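Nultine sets aside budget for a second robot cell

Good news from the Nultine refurbishing workshop, where the plan to buy a second robot cell has finally got its money! Olga Olmedo, who runs the benches, wants it ordered by May, with 61 per cent of this year's equipment budget going on the arm and gripper.

The rest is for the less glamorous bits - fixtures, spare fingers, a sturdier table and training for two staff. Severino Ibarra drew up the list after nine weeks of comparing quotes, and he is delighted that the fixtures survived the cuts. "People price the arm and forget what the parts sit on," he says.

Processor work on opened computers is the job they are planning around.
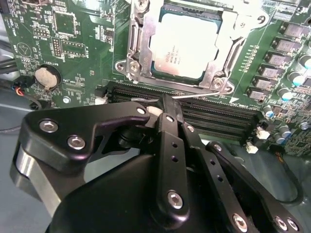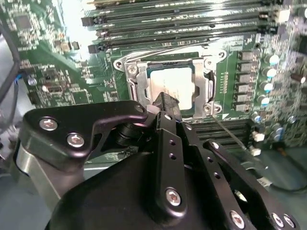
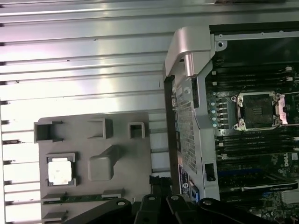
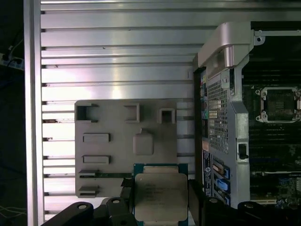 Quotes from Prokik and Vultmont are still on the table, and Olmedo is asking both for a price on servicing before she signs. She would also like 200 hours of trial running written into the contract. Candela Villalobos is already measuring up the space by the back wall.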